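Limewash and Mineral Paint - Common Questions

Quick answers to the stuff we get asked most at the Wisader counter. Updated in September, more when there's time. Not covered here? Email or stop in before 9 in the morning if you want someone's full attention.

BEFORE YOU BUY

Is limewash the same as regular wall paint?
No. Limewash is lime, water and pigment. Soaks in, cures, goes lighter. Regular paint sits on top as a film. Different prep, different brush, different patience level.

Will it look flat and even?
Not really. You'll get clouding and soft patches, some darker, some lighter. Most people buy it for that. If you want one solid color corner to corner, get a matte emulsion and save yourself the weekend.

How many colors do you carry?
37 in the Horel range. The browns and rusts are the ones people bring back to swap, mostly because they picked off a screen. Order the sample pot. Please.

Why do the browns look so diferent from the card?
Wet color is much darker. Then the wall itself - old plaster drinks unevenly, fresh plaster less so. Light matters too. Same brown can read orange by a window and chestnut in the corner of the same room.

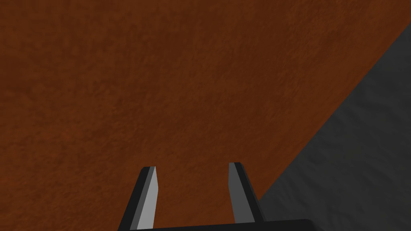 Reader comment: We did the whole hallway in one of the rusts and I nearly cried when it was wet, it was practically black. Left it overnight and it came up fine. Maybe say that on the tin?

Reply: Fair. We've asked Horel about the label. Meantime, leave it alone until the next day before judging. Don't touch up while damp, you'll get a ring.

How much do I need?
Depends on the wall. Bare plaster takes more than primed. The tin gives a coverage figure, go by the low end of it. Buy the lot at once so the batch numbers match. If you have to reorder, mix old and new in one bucket and start the new batch at a corner.

PREP

Can I go straight over old paint?
Not with limewash, no. Needs something mineral to grip. Use the mineral primer first, let it dry right through, then go. Gloss needs sanding before primer. Flaking paint has to come off, sorry.

Drywall?
Fine with primer. Tape the joints and skim them properly first though. Limewash shows every ridge, and joint compound soaks it up faster than the paper does. Primer evens that out mostly.

What grit for sanding filler?
Finish with 200 or close to it. Vacuum, then wipe with a damp cloth. Dust is the number one reason for powdering later on.

Do I need to wet the wall?
Bare plaster yes, mist it lightly, spray bottle or garden sprayer. Not dripping. Primed walls no.

Gloves?
Yes. And eye protection, especially for ceilings. Lime is caustic. Splash in the eye - rinse with lots of clean water and get medical help, don't wait and see.

What about blue? Do I prep differently?
Same prep. Deep blues do show lap marks more, so work wall by wall and don't stop halfway for lunch. Any streaking in the first coat usually calms down with the second. 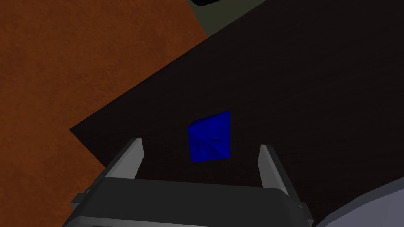
>> Application & Drying

How many coats?
2 for most colors. Whites sometimes want another one. Thin coats, always. Thick limewash cracks.

Brush or roller?
Brush. Big block brush, natural or mixed bristle. Short crossed strokes, keep moving, keep a wet edge. Rollers leave a texture you can't get rid of.

How long between coats?
Next day is safest. Cold room, longer. Don't blast it with a heater, it needs to cure slowly and fast drying makes it chalky.

Can I stop partway?
At a corner, yes. Mid wall, no.

My wall rubs off on my sleeve. Normal?
A little dusting, yes, for the first few weeks. If it comes off in powder then either the wall was dusty or the coat dried too fast. Brush it down dry, mist, one thin coat again. Still bad, send us a photo.

SEALING AND CARE

Do I have to seal it?
Bedrooms and living rooms, no. Hallways, behind a sink, anywhere kids lean - we'd say yes. Clindurine matte is the one we stock. Deepens the color slightly so test it on your sample patch as well, not just the paint.

Can I use Clindurine on furniture?
On limewashed or mineral painted furniture, yes, for light use. Desk or dining table tops get more wear than its meant for. Ask us about a harder topcoat.

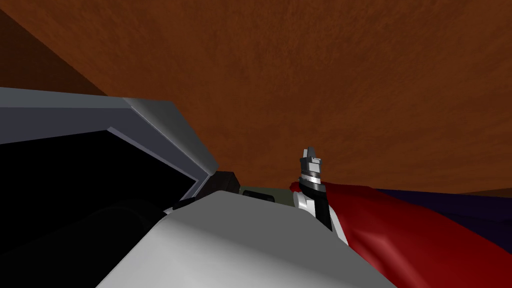 Orange-brown finish up close, faint streaks and blotches.

How do I clean it?
Unsealed: soft dry brush, nothing else. Sealed: damp cloth, no spray cleaners, no scrubbing pads.

Can I paint over it later?
Sealed or unsealed, yes, with a mineral primer first.

DELIVERY AND RETURNS

Where do you ship from?
The Vlachopoulos yard, same place as the pickup desk. Tins go out by courier. Powder pigments ship separately so don't panic if the box looks light.

Returns?
Unopened tins fine, with the receipt. Mixed-to-order colors no. Sample pots no.

Leftover paint?
Lid on tight, thin layer of water on top, keep from freezing. Stir it hard before using again.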